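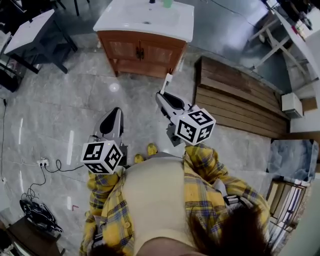
Fledum hand-held gripper pair

July — Lestarier product desk
Print this page | E-mail this page

Fledum is a pair of hand-held grippers for recording manipulation demonstrations without a robot arm. Each unit has grey-and-black jaws and a white cube marker printed with square black codes, mounted close to the jaws. The operator holds one in each hand, and a head camera supplies the overview.

Method
Gripper pose is estimated from the cube faces in the head view. Where a marker is hidden — by a sleeve, or by the other gripper — the gap is flagged and left unfilled.

Result
In the Aguiar trial, policies trained on 70 two-handed demonstrations completed 48 of 70 test runs. With the marker poses removed from the training data, the figure fell to 24.

Supply
Sold in sets of 2. Flonden playback software is licensed separately.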